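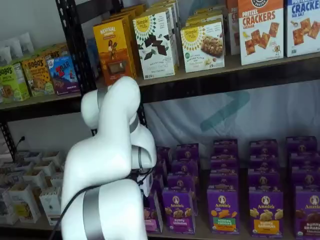

The Suveda two-tier shelf, and what I keep on it

I bought this one for the snacks, and I'm so glad I did! The posts are black metal with slots all the way up, so you can move a shelf when somebody brings home a taller box. The top board is light tan wood and sits inside a black metal beam. Mine is 38 inches wide and was $179 from Jenow, delivered in two cartons (the beams were in the second one, don't panic).

Bars go up top, Bobo's and Z Bars mostly. Purple boxes go on the lower level, packed in tight. I do turn a box on its side before it goes in, to find the date. Veronika Frei taught me that when we shared a pantry, and I still do it every time.

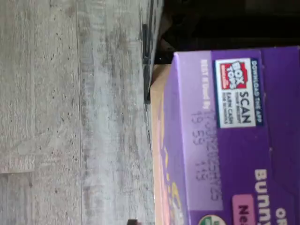 Best-by date, next to the Box Tops label

Older dates to the front, newer ones behind, and that's my whole system. Tall boxes like the Revival get their own spot up top, with the spares lined up behind.
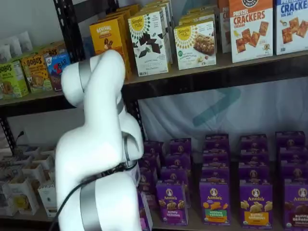 I'd leave a little room above the tallest box so you can tip it out with one hand. Extra boards are sold separately, item 856, and they fit the same posts.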